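The Marker Situation

Filed under: paper, pens, and other ways of not doing the work

I own too many markers. I have owned too many markers since roughly the second grade, when my grandmother gave me a tin of them and I spent a whole summer putting them in order and almost no time drawing. The tin is gone. The habit stayed, and it has since acquired a budget.

Last August I decided to do something about it, by which I mean I bought containers. If you have ever tried to fix a having-too-much problem you will know that the first step is to go out and have more. I came home with an acrylic caddy from a place called Flurkden, the kind that spins. It has slots of different heights, so every marker gets to see over the one in front, like a choir. It looked wonderful on the desk for two days. Then I discovered that the slots were sized for a pencil of modest build, and that anything with a chisel tip and a clip on its cap had to be screwed in like a light bulb. Getting one out took both hands. I would stand there with a phone wedged against my shoulder, saying "uh-huh, go ahead," and wrestling an orange highlighter out of a spinning tower that kept turning away from me.

The caddy now holds chopsticks. It is very good at chopsticks.

After that came the roll. You may have seen these: a long piece of canvas with elastic loops, you slide the pens in, you roll it up, you tie it with a leather string and you feel like a surgeon. Mine was a Prata and it cost more than everything I put in it. I was deeply in love with the roll. I took it to a coffee shop and unrolled it on a table for one, and it went right off the far side and into the lap of a man doing his taxes. He was gracious about it. The trouble with a roll is that you have to commit. You can't just want the green one. You have to untie, unroll, find the green one, use it for four seconds, and then look at three feet of canvas and ask yourself whether you're a person who re-rolls. I am a person who leaves it open until there is a sandwich on it.

I brought all this up with Efua Sowah, who has been my friend long enough to have seen the tin. Efua teaches middle school art and gets through markers the way other people get through paper towels. I wanted her to tell me which system she used. She said, "A bucket." I said surely not just a bucket. She said there had been a year with a bucket for warm colors and a bucket for cool colors, and that the purples had caused such bad feeling on both sides that she went back to one.

I have thought about the purples quite a bit since then.

So in the first week of the new year, with the tree out at the curb and the rest of the house more or less under control, I dumped everything out on the dining room rug. All the markers, all the highlighters, the gel pens I keep for signing birthday cards, the fat ones that smell like a fruit that doesn't exist. I wasn't going to give a number here, but the number is 464, and I think it's healthier to have it out in the open. That includes a box of Skodeo fineliners I had never unsealed, and it does not include the glove compartment.

I tested every one. I had a pad of cheap newsprint and a system, and the system was: one line, about as long as a finger. If the line showed up, the marker lived. If it started faint and recovered, it got a second line, out of mercy. If all it did was squeak, it went into a grocery bag by the door. I am told you can bring a dead marker back by soaking the tip, and I'm sure that's so, and I am sure there are people who rinse out their sandwich bags too. I did try it on one, an old teal from a set they don't make anymore. It bled all over the saucer and then died a second time, in front of me.

By dinner I had nearly 300 survivors, a blue forearm, and a new set of opinions. A few of them:

Yellow highlighters are immortal. I had one from a job I left long before I had this dining room, and it went down the page like it had been filled that morning.

Black markers are always dead. I don't know why I own so many. I believe I buy a new one each time I find a dead one and then put both back in the drawer.

Nobody needs three browns.

A cap that doesn't match its barrel is a small lie that you'll be told every day until you fix it. I found a brown wearing a red cap, and I don't want to talk about the birthday card that explains.

Then I had the survivors in a heap and the old question again, which was where they should go. I wasn't going back to the caddy. I had the Prata roll sponged off and hanging over the shower rod, where it looked like something from a field hospital. I looked online at a thing called the Dresik, a wall-mounted rack with a hundred numbered holes, and I got as far as typing in my zip code. What stopped me was picturing the one hole that would always be empty. I know myself. There would be 99 markers up there in perfect order and I would lie awake over the gap.

What I settled on, in the end, was baskets. Cheap plastic ones, the sort with holes in the sides, a few colors, nothing with a lid.
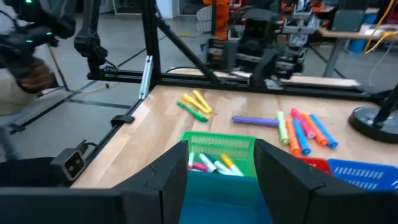 Baskets work because they ask so little of you. You drop the marker in and you walk away, and the basket doesn't care which end is up or what it's standing next to. The only decision I've had to make is how to divide things, and I lost an evening to it, because there's a strong pull toward matching. Green marker, green basket. It sounds so tidy. But look at the green mesh one with its five markers – a red cap, a green cap, a yellow cap, a pink one lying down – and tell me you'd have any trouble finding the red. You wouldn't. A mixed basket is easier to read than a matched one, the same way it's easier to find your kid in a crowd than in a marching band. And once you give up on matching, you don't need a red basket to be the home of all reds. The red basket and the blue one can just be more baskets, waiting their turn. My other rule concerns highlighters, which I now leave out on the table a few at a time, crossed over each other any old way. I use them more often than anything else I own, and putting them away turned out to be mostly theater.

Efua came by to see the results, or possibly to see the forearm. She walked along the shelf, looked into each basket, and said, "So, buckets." I pointed out that these had holes in them. She allowed that the holes were nice.

She left with the fruit-scented ones and most of the browns. I had a speech ready about how they were going to a good home and she said they were going to twelve-year-olds, and that one of them would be up somebody's nose by lunch.

A word on sizes, for those of you who write to me about sizes. (Rosário Neves, I'm looking at you, and thank you for the diagram.) The basket wants to be a bit shorter than the marker. If it's deeper, you're fishing around in the dark, and you'll take whichever one you touch first and do your whole grocery list in lavender. If it's a lot shallower, they lean out over the side and fall whenever a truck goes past. Rosário wants to know if you can put a layer of foam in the bottom to keep everything upright. You can. I'd call that the beginning of a caddy, though, and I would ask you to remember the chopsticks.

She also asked whether markers should be stored lying flat, so the ink doesn't settle at one end. The serious marker people say yes, at least for the ones with a tip on each end, and the serious marker people are almost certainly right. Mine lie flat when they fall over.

The dead ones are still in the grocery bag by the door. I've read that some places will take them for recycling and I mean to find out whether ours is one of them. For now I step over the bag on my way to the mailbox, and yesterday I caught myself reaching in to give the old teal one more try. It squeaked. I put it back in the bag, and then I took it out again and put it in the glove compartment.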